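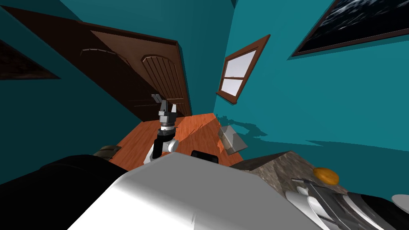 Do you need to know anything about robots to come to an open day?
Most people who came to ours knew nothing at all, and they had the best questions.

OK so, quick write-up of the October open day at Dreston before I forget it all. Apologies to anyone who wanted this sooner, it's been a week.

Doors at 10, coffee ran out well before lunch (sorry, more next time). Main draw was the simulation demo, put on by Elin Parry and Teresa Brandão from the Kuusisto group. Two-armed robot, all done in software, up on the big screen in the back room. The room it works in is made up too - teal walls, wooden table, a door, pictures on the wall. A few people asked where the room was. It's nowhere! Teresa says they get that a lot.

The job was simple to say and hard to do. Small grey box on the table, robot picks it up, robot puts it down somewhere else. Teresa drove it by hand first with a pair of controllers so everyone could see how the arms follow. Then visitors had a go. Long line. Kids were much better at it than the grown-ups, no surprise there, and one girl refused to give the controllers back until she'd tried it left-handed as well.

Elin did the talk. Main points from my notes, which are messy:

Why practice in a simulation - you can run the same task over and over, overnight, with no one in the building. Drop the box, press reset, go again. A real arm that hits a real table costs money and a phone call.

Why all the decoration - they change the room between runs. Wall color, the lighting, what's on the table. If the robot only ever sees one plain room it gets very good at that room and falls apart in the next one. Elin's line was that it should care about the box and stop caring about the wallpaper.

Why the view feels strange - you're looking from the robot, past its own body and arms, and it can be at quite a tilt. People leaned their heads over to match. I did too. Elin says you stop noticing after an hour or so, Teresa says she never has.

What doesn't carry over - friction, mostly, and soft things. Boxes are friendly. Cloth is horrible. A grip that holds fine on screen can slide right off in the lab, so they still have to test everything on the real arms and then go back and fix the numbers. Somebody at the back asked how long that takes and got a laugh and no answer.

Question time ran over. Meinir Hughes wanted to know if the robot understands what it's looking at or just moves toward gray things. Good discussion, went on a while. Short version, it learns from examples that certain shapes in the picture go with certain movements, and whether you want to call that understanding is up to you. Meinir was not satisfied and has asked for a reading list. Elin has promised one and I'll put it in the next newsletter when it turns up.

Also asked - can it be done at home? Sort of. There are free simulators and a decent gaming computer will run the simple ones. Expect to lose a weekend to the install. Teresa is happy to help people get started if there's enough interest, so reply to this and I'll pass your name on. Two replies so far and I haven't even sent it yet (you know who you are).

In the side room Ustyna Fedoruk had the Graso sorting line going, the small tabletop one with the belt. It jammed just after two and she had it open and running agian before most people noticed. She's looking for someone to take over the wiring diagrams. They're on paper. Pencil, some of them.

Next visit - we're hoping for Dondthorpe in the spring, to see the warehouse side of things. Mared Griffiths is sorting out the date. Closed shoes, no sandals, they are strict about it. Places will be limited becuase of the size of the walkway, so names to Mared please and not to me, I will lose them.

Left behind at Dreston: one green scarf, one child's lunchbox, a very nice umbrella. At the front desk until the end of the month.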